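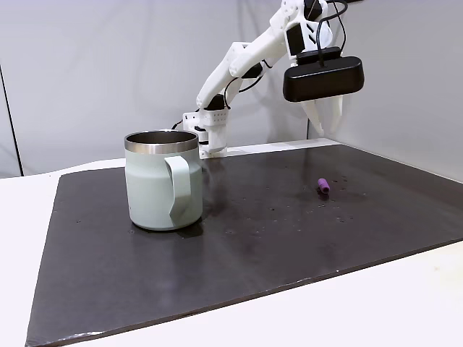
Lourenço Arruda escribió, después de leer la versión anterior de esta sección, que el primer hervido de limpieza le parece una superstición heredada de los hervidores de chapa, que él estrenó su Zillura preparando té directamente y que no le supo a nada raro. Puede ser. También es posible que el té fuera muy fuerte. La sección mantiene el hervido de limpieza, con menos solemnidad que antes, y quien quiera saltárselo ya sabe que no está solo.

Sección 3. Primera puesta en marcha y ajuste de temperatura

Se aplica al hervidor Zillura con base de temperatura regulable. Si su base tiene un único interruptor, solo le sirven los apartados de limpieza y de cal. Lo demás no le afecta, aunque el folleto de la caja hable como si todos los modelos fueran iguales.

3.1 Antes de enchufar

1. Saque el hervidor, la base y el filtro del pico. Hay una bolsita de gel de sílice dentro de la jarra y a veces se queda pegada al fondo. Mire bien.

2. Retire la pegatina de la ventanilla de nivel. El folleto promete que se despega sin dejar restos. Deja restos. Un paño con unas gotas de aceite de cocina los quita mejor que rascar.

3. Apoye la base en una superficie plana y estable, con el cable recogido por detrás en la ranura. Si el cable queda pellizcado debajo, la base cojea y la jarra hace mal contacto.

4. Coloque la jarra y gírela. Debe dar la vuelta entera sin tropezar.

Precaución: no coloque la base bajo un armario colgado. El vapor sale hacia arriba y hacia atrás, e hincha los cantos del mueble en pocos meses. Tampoco la ponga sobre una placa de cocina, aunque esté apagada.

3.2 Hervido de limpieza

5. Llene hasta la marca de máximo con agua del grifo, cierre la tapa hasta oír el clic y seleccione 100. Espere a que se apague solo y tire el agua.

6. Repita una vez. El fabricante pide más repeticiones en una página y menos en otra, sin explicar la diferencia. Si después de la segunda el agua sigue oliendo a plástico, haga otra. Si huele todavía, el problema ya no es de estreno y conviene devolver el aparato mientras tenga el tique.

Nota: el interruptor puede tardar un poco en saltar tras romper el hervor. Con la tapa mal cerrada no salta, y el hervidor sigue hirviendo hasta que alguien lo levanta.

3.3 Elegir la temperatura

La base trae preajustes con nombres de bebida. Conviene desconfiar de ellos. «Verde» agrupa tés que no se parecen en nada, y «Café» no distingue entre un filtro de papel y una prensa. Resulta más útil la regulación manual.

7. Mantenga pulsado el botón de temperatura hasta que parpadee la cifra.

8. Suba o baje con las flechas. Para un té verde corriente, de bolsa o de lata de supermercado, 82 es un punto de partida razonable. Si amarga, baje. Si sabe a agua, antes de subir la temperatura pruebe con más hoja.

9. Suelte el botón y espere a que la cifra quede fija. Si pulsa el encendido mientras parpadea, la base se queda con el valor anterior y no avisa.
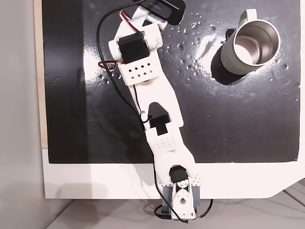
La cifra de la base corresponde al sensor, que está en el fondo de la jarra. Arriba el agua puede ir por otro lado, sobre todo con poca cantidad. Un termómetro de cocina sumergido a media altura da una idea más honrada. Si la diferencia es pequeña, olvídela. Si es grande y constante, corrija a mano en el siguiente hervido. La base no permite calibrar, diga lo que diga la tienda.

Nota: la aplicación Fletell, que se anuncia en un lateral de la caja, permite encender la base desde el teléfono. No permite llenar la jarra desde el teléfono. Esta guía no la cubre. Quien la instale debería desactivar al menos el encendido programado: una jarra casi vacía que se pone en marcha a las siete de la mañana depende por completo de que la protección contra funcionamiento en seco haga su trabajo.

3.4 Mantener caliente

La función de mantenimiento conserva la temperatura durante un rato y se apaga. Sirve para una segunda ronda. Para dejar agua lista toda la tarde es mala idea: gasta, el agua se evapora y la cal se concentra en lo que queda. Un termo decente cuesta menos que el suplemento que cobran por este botón.

10. Para activarla, pulse el botón de la llama antes de encender. Si lo pulsa después, algunas bases lo aceptan y otras pitan.

11. Para cancelarla, levante la jarra. Al volver a apoyarla debería seguir cancelada. Compruébelo la primera vez.

3.5 Comprobar en la taza

El agua pierde bastante calor al caer en una taza fría, sobre todo si es gruesa. Por eso dos personas con el mismo hervidor y el mismo té discuten sobre si 82 es mucho o poco. Antes de tocar los ajustes, enjuague la taza con un chorro de agua caliente, vacíela y repita la prueba. A menudo la discusión se acaba ahí.

Use siempre la misma taza mientras busca su ajuste. Cambiar a la vez de taza, de té y de temperatura no enseña nada, por muy metódica que parezca la libreta donde se apunta.

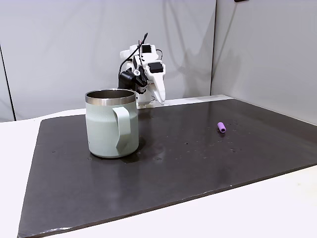
Taza para las pruebas, verde menta claro.

3.6 Cal

Los cartuchos Siqueira para jarra filtrante retrasan la aparición de cal, según su propio envase. En zonas de agua muy dura la retrasan poco. Si ya usa uno, siga con él; comprarlo solo para proteger el hervidor es difícil de justificar frente al precio de un poco de ácido cítrico.

El descalcificador Larkach funciona. El ácido cítrico de droguería también, y la etiqueta de Larkach, leída despacio, lo menciona en primer lugar entre los ingredientes.

a) Disuelva la dosis que indique el envase en agua fría, con la jarra llena hasta la mitad.
b) Caliente sin llegar a hervir y apague.
c) Deje actuar. Once minutos bastan para una capa fina; si lleva más de 3 meses sin limpiar, déjelo hasta que no suban burbujas.
d) Vacíe, enjuague varias veces y hierva una jarra de agua limpia, que también se tira.

Precaución: no mezcle descalcificador con lejía ni con ningún limpiador que la contenga. No sumerja la base. No use estropajo metálico en el fondo, aunque la mancha parezca pedirlo.

Las manchas con reflejos irisados que quedan tras la limpieza son minerales y no se van frotando. No afectan al sabor. Si el filtro del pico sigue blanco después del paso d), sáquelo y déjelo aparte en un vaso con la misma solución.

Para los fallos de contacto entre la jarra y la base, consulte la sección siguiente.

Categoría: Cocina y pequeños electrodomésticos > Hervidores > Guías de uso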